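Come Work With Us at Jorner: Gripper Operator, Day Shift
Posted 2 May 2026
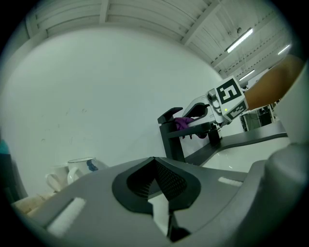
Hand-held grippers at work on a purple cloth

Hi! I'm Yiğit Değirmenci, I run the floor at Jorner, and I'm looking for two people to join our hand-work team in June. I wrote this ad myself, so it's longer than the ones you're used to and a bit all over the place. Bear with me!

Jorner takes in textiles and tableware from hotels and restaurants, sorts them, checks them, folds or packs them, and sends them back out. For years every bit of that was done by hand. Then we brought in two robot arms from a company called Avcı, and since then part of the crew has been teaching the arms what to do. That's the job I'm hiring for.

You hold a gripper in your hand (a tool with two fingers and soft pads, you get used to it fast) and do ordinary jobs with it. Pick up a napkin. Hang a cloth. Move a mug to where it belongs. The gripper records how you did it, and our arms learn from the recordings. Then you do it again, a little differently, and again after that. Cloth is the hard one. A mug stays the shape it is, but a cloth does whatever it wants, and the arms need to see a lot of good examples before they can cope.

So what does a day look like? You start at a table with one task and a short list of what to vary: where things start out, which hand leads, how fast you go. We work in blocks of 30 minutes and then you put the grippers down and rest your wrists. I'm strict about the breaks. After lunch most people switch over to the arms, which means watching them run the same tasks and writing down what goes wrong. I love those notes. "Grabbed two napkins, looked confused" is a perfectly good note.

Now the part people ask me about on the phone, and fair enough. Yes, the arms have changed things here. The folding line used to be 4 people and now it's two people and the arms. The other two moved over to recording and checking, on the same pay to start with and a raise after that. One person who had folded for years tried recording, didn't enjoy it, and went back to the packing side, and that was fine too. I can't promise you what this building looks like ten years from now. What I can tell you is that pay doesn't go down when a task moves to an arm, and that rule is written into the contract you'd sign.

Some things got better, in my opinion. There's less lifting, and my shoulders have noticed. Some things got duller. Watching an arm miss a cloth six times in a row before lunch takes patience, and the folding line was chattier in the old days. We try to make up for it by having people record in pairs, so you've got someone to talk to.

Who am I looking for? You don't need a degree and you don't need to know a thing about robots. I'd like you to be steady with your hands and okay with repeating yourself. If you've worked in a laundry, a kitchen, a sewing shop or a warehouse, tell me about it, that's exactly the kind of know-how we want the arms to pick up. Left-handed people, please apply! We're short on left-handed recordings. You should be able to stand or sit at a table for most of a shift (we have stools, take your pick) and read a task list in English.

The basics:
Full time, Monday through Friday, days only
470 dollars sign-on bonus, paid with your first check
Paid training, two weeks, done on the floor with the rest of us
Health plan through Brokira from day one
Lunch on the house on Fridays
Our building is on the Londine industrial park, free parking, bus stop across the street

Training is with İlker Bozkurt, who was our fastest folder and now sets up all the recording tasks. He'll show you how to hold the grippers so your thumb doesn't ache and he'll tell you frankly when a recording isn't usable. Don't take it personally. He threw out most of my first batch.

To apply, send me a few lines about yourself and the work you've done with your hands. A resume is nice but I don't need one, and please skip the cover letter language. You can also drop in at the front desk any weekday afternoon and ask for Yiğit. Everybody who gets to the second step comes in for a paid half day, tries the grippers, and has coffee with the crew without me in the room, so you can ask them whatever you like.

Applications stay open until both spots are filled. I read every one myself and I'll write back either way.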